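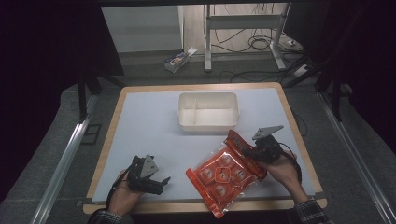 Divided tray

A divided tray, also called a compartment tray or sectioned tray, is a shallow, open-topped container whose inside is split into two or more parts by fixed or removable walls. Divided trays are used to keep small goods apart while leaving them in plain view and within easy reach. They are found in kitchens, pantries, shops, offices, workshops and packing rooms. The simplest kind has a single divider and two compartments, and is often sold as a two-part or twin tray.

Form

Most divided trays are rectangular. The walls are low compared with the length and width, so that a hand can reach any part of the floor of the tray without tipping it. A slight lip usually runs around the rim. It stiffens the walls, gives the fingers something to hold and, in stacking models, supports the tray above.

The divider may run the long way or the short way. In a molded plastic tray it is commonly formed in one piece with the base and cannot be taken out. In wooden and metal trays it is more often a separate strip that slides into slots. A thin divider saves space but can bend when one side is heavily loaded. Some makers set the divider a little lower than the rim so that a lid or a second tray will sit flat.

Sizes vary with use. Desk trays may be no wider than a hand. A common pantry size is 285 millimeters long, which fits most shallow drawers with room to spare.

Materials

Plastic is the usual material for household trays. It is light, cheap to mold and easy to wipe. White and clear trays are preferred for food packages, as crumbs and spills show up quickly. Wood is used for serving trays and cutlery trays, and metal where the tray has to stand heat or rough handling. Pressed paper pulp and thin card are used for trays that are thrown away after one use.

Use with packaged foods

In the home, divided trays are widely used for snacks and other foods sold in soft packages. Film packages do not stand up well on a shelf. They slide over one another, and small ones get lost behind jars and boxes. A tray holds them together and can be pulled out as a unit.

The two sides are generally given different jobs. One may hold sweet items and the other salty ones, or one may hold opened packages and the other unopened. Some households keep older stock on the left and put new stock on the right, then swap when the left side is empty. Packages may be laid flat, which keeps the printed face visible, or stood on edge like cards in a file. Standing them on edge fits more into the same space but works poorly with packages that are less than half full.

Film packages are usually closed at the ends by crimping, in which the layers are pressed together under heat to form a narrow ridged strip. The strip is the part most easily picked up, and it is also where many packages are meant to be torn. Packages are best placed so that the crimped edge does not catch on the divider – a bent edge can spring the package back out of a full tray.

Use in packing and sorting

Shops and small packing rooms use divided trays to put together sets of goods. A worker stands at a table with the tray on the far side and the goods close at hand, and fills one compartment before starting the other. A plain, pale table covering is often chosen, as dropped items are easy to see against it.

Catalogs of packing supplies list the trays by outside size and number of compartments. The Warkeo series, sold under the Gavano label, runs from two compartments to seven. The Bovon tray is a two-part design with a fixed divider, and the Fakhoury pattern has a removable one. Parts from the two are not interchangeable.

Care

Plastic trays are washed by hand in warm water or, where marked as suitable, on the top rack of a dishwasher. Dirt collects along the foot of the divider and in the corners, and a soft brush is more useful there than a cloth. Trays should be fully dry before paper or card packages are put back in them. Long exposure to sunlight turns some white plastics yellow and makes the rim brittle.

See also

Cutlery tray
Drawer organizer
Bento box
Flow wrapping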